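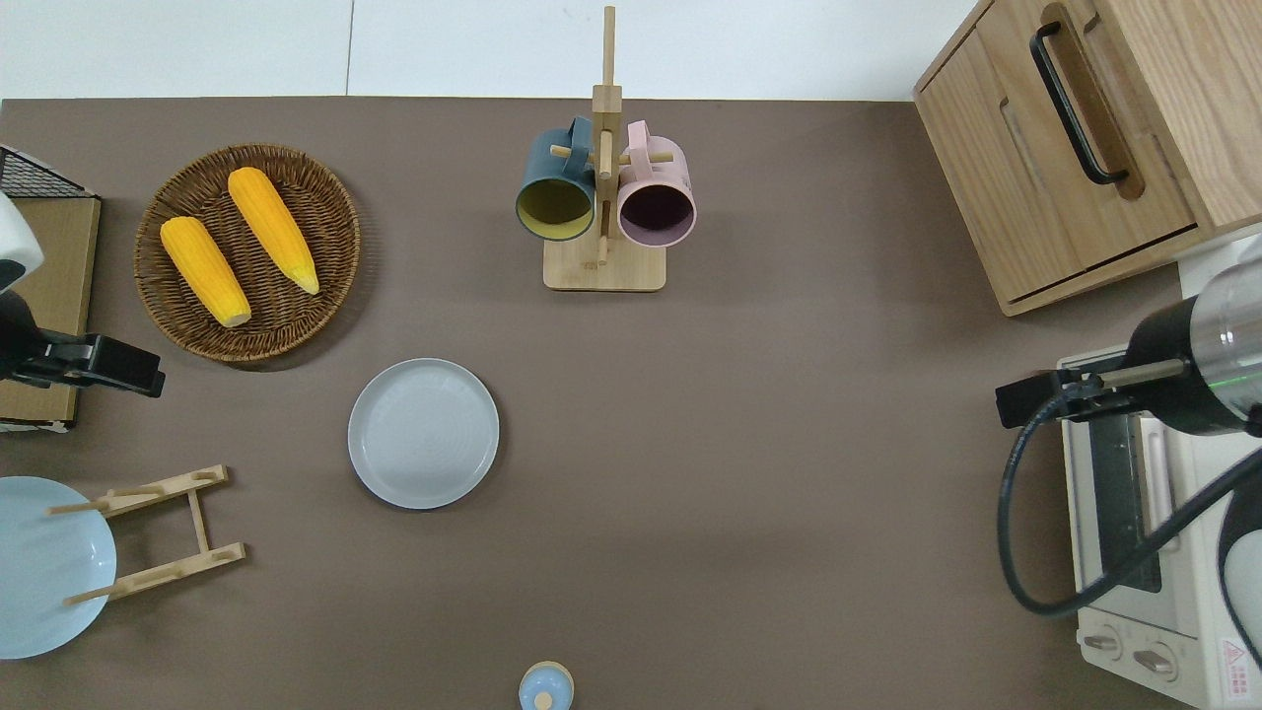
POLITICS & PEOPLE

The ward that learned to argue again

By Catrin Trevor

Rirkport council meetings used to finish before the streetlights came on. The agenda was read, the motions were carried, and the public gallery held a few coats. Then came the ferry terminal vote, and I don't think I've had so much fun covering local government in my life.

The proposal looked dull on paper. Council wanted to lease the old terminal building to a developer called Vindska for 50 years, with the public hall on the upper floor thrown in. Hadiza Chukwu read the report over a weekend and got as far as the appendix, where the hall was listed as "surplus assembly space". She had been married in that surplus assembly space. By September she had a petition going, and it came back to the clerk's counter with 2,954 names on it, in a town where most people couldn't have told you who their councillor was.

What I love about this story is what happened next. The mayor, Dagný Egilsson, could have received the petition, thanked everybody and gone ahead (she had the votes, and she's quite open about that). She put the lease on hold and called open sessions in the hall itself, four of them, with the full cost of repairs tabled at the first. 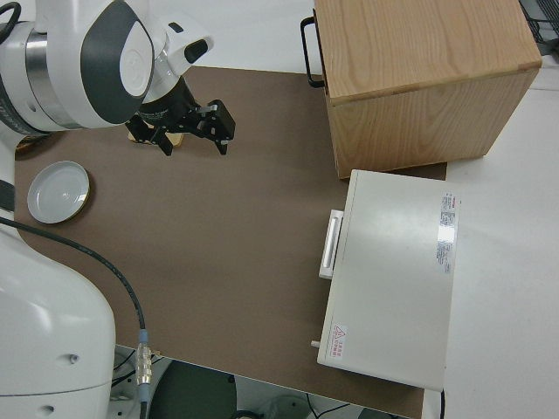
I went to every one. They were loud! Fishers who hadn't spoken to each other since the marina dispute ended up on the same side of the room. Chenxi Yao, a retired surveyor, stood up with her own drawings of the roof and argued that the repair estimate had counted the east gable twice. Staff checked, and she was right. The corrected figure was read into the minutes the following week to the kind of applause you'd normally hear at a hockey final.

Not everyone was won over. Councillor Waraporn Sitthichai still thinks the town is taking on a building it can't afford, and she made the case so well that I changed my mind twice on the drive home. "People keep telling me I lost," she said when I rang her. "I got the maintenance reserve written into the by-law. I'd call that a decent night's work."

The new lease, a shorter one, covers the ground floor only. The hall stays public. It went to a ballot in the harbour ward and passed by 389 votes, and Vindska signed anyway, which surprised me as much as anyone. 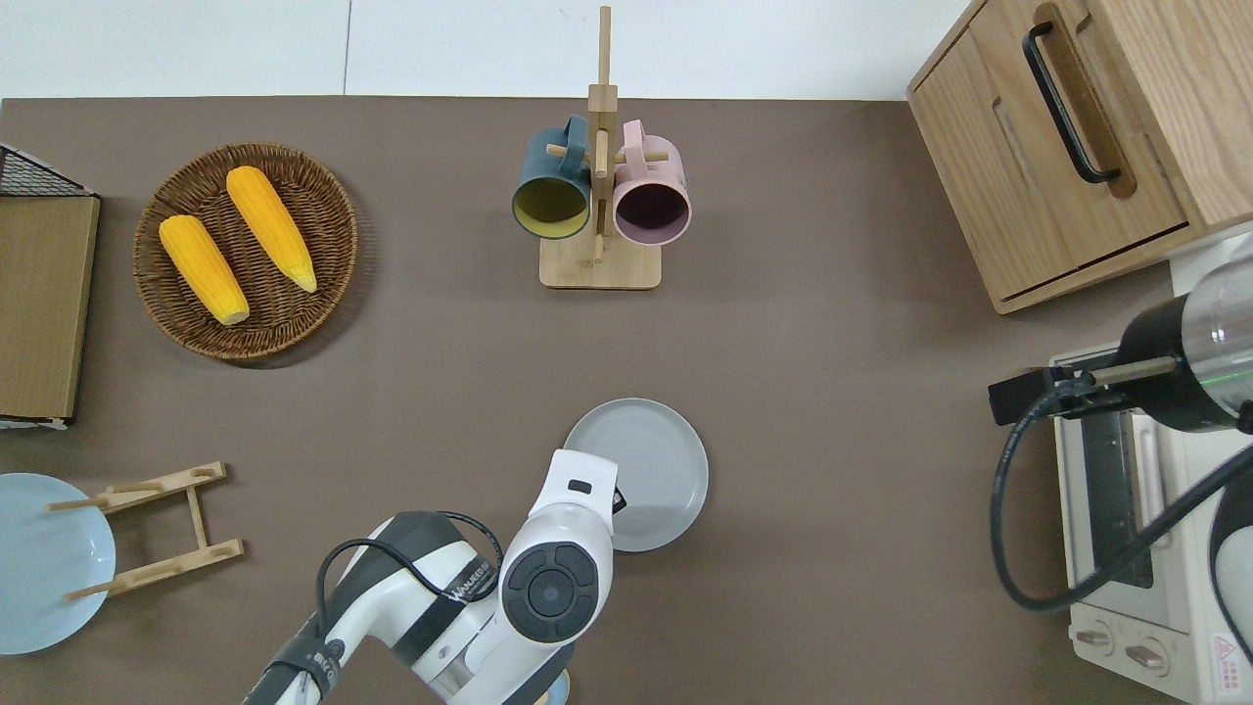
Corn in a woven basket, with a mug tree on the same brown tabletop.

Chukwu has since been asked to run for council by three different people, one of them Sitthichai. She says she's thinking about it. In the meantime she has moved on to the bus timetable, and she has already found something in the appendix.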